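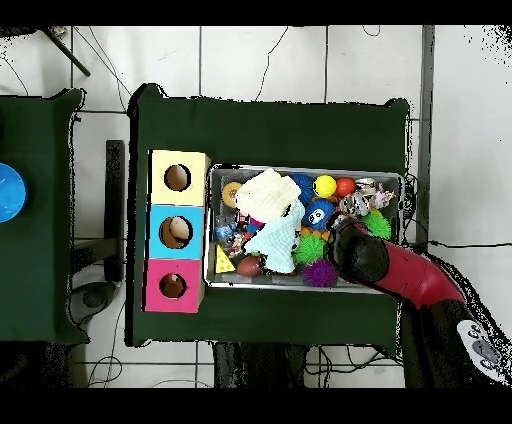 장난감이 담긴 쟁반에 내려온 로봇 팔. 왼쪽은 구멍 뚫린 상자 세 개.

1월에 킨델이 아니라 쿤델(Kundell) 공개 행사에 다녀와 장난감 정리 요령을 적어 둔다. 관람은 16명씩 들어갔고 안내는 루키안 파블리우크 씨가 맡았다. 로봇이 섞인 장난감을 다루는 시연이었는데, 집에서 쓸 만한 것이 꽤 있었다.

먼저 바닥이 얕고 넓은 그릇에 전부 쏟는다. 깊은 통은 밑에 깔린 것을 찾느라 다시 엎게 된다. 천이나 손수건은 맨 먼저 걷어 낸다.

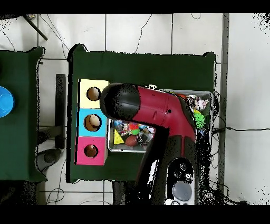 우리 집 정리함은 뚜껑이 늘 문제였다. 아이가 열어 놓고 닫지 않거나 뚜껑만 따로 굴러다닌다. 그래서 뚜껑에 구멍을 내기로 했다. 시연장의 노랑, 하늘색, 분홍 상자처럼 윗면에 둥근 구멍을 하나씩 내고 상자마다 색을 다르게 하면 글자를 모르는 아이도 구분한다. 구멍은 가장 큰 장난감을 대고 그린 뒤 손가락 2개 너비만큼 더 크게 자른다. 종이 상자라면 자른 자리에 테이프를 한 바퀴 두른다.

상자는 쟁반 바로 옆에 붙여 둔다. 멀면 던져 넣다가 흘린다. 작은 조각은 지퍼백에 따로 모은다.

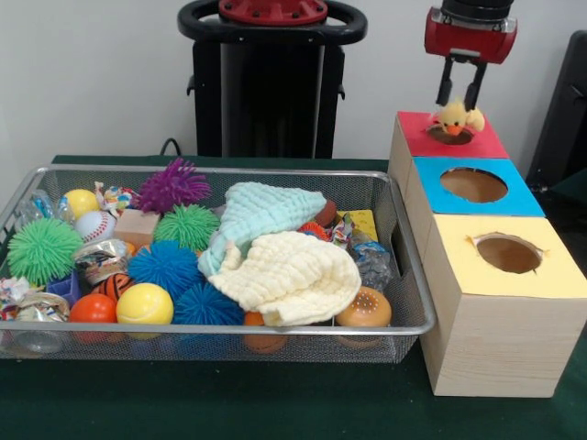 빨간 상자 구멍 위의 노란 오리 인형.

봉제 인형은 넣기 전에 먼지를 턴다. 과자 봉지와 빈 병은 그 자리에서 골라 버린다.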